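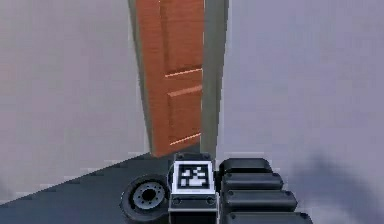
1/ Zur Debatte um Netzentgelte in Planville, weil die Begriffe dort laufend durcheinandergehen. Arbeitspreis und Leistungspreis sind zwei verschiedene Dinge. Der Arbeitspreis gilt je kWh, der Leistungspreis je kW Jahreshöchstlast.

2/ Maßgeblich für die Höchstlast ist der höchste Viertelstundenmittelwert im Abrechnungsjahr. Eine einzige ungünstige Viertelstunde im Juli reicht, und der Wert steht für die ganze Periode.

3/ Rechenfall: Betrieb mit 100 kW Spitze, Grundlast deutlich darunter. Die Spitze entsteht, wenn Kälteanlage und Ladepunkte gleichzeitig anlaufen. Am Jahresverbrauch ändert das fast nichts, an der Rechnung sehr wohl.

4/ Vavton bietet dafür einen Batteriespeicher an, Söderlund eine reine Laststeuerung. Der Speicher kappt die Spitze, hat aber Umwandlungsverluste. Die Steuerung verschiebt nur, braucht dafür Lasten, die sich verschieben lassen. Kälte geht begrenzt, Ladepunkte gehen gut.

5/ Bei Rumby laufen 4 Ladepunkte gestaffelt, jeweils 2 gleichzeitig. Die Ladezeit über Nacht verlängert sich um ungefähr 4 Stunden -- für Fahrzeuge, die ohnehin bis zum Morgen stehen, unkritisch.

6/ Offen ist die Messung. Ohne registrierende Leistungsmessung sieht man die Spitze nicht und zahlt auch keinen Leistungspreis. Wer unterhalb der Schwelle liegt, kann sich den Speicher zu diesem Zweck sparen.

7/ Das neue Preisblatt für Planville habe ich noch nicht durchgerechnet. Lastgang als CSV nehme ich gern, bitte mit Zeitstempel und Angabe, ob Winter- oder Sommerzeit.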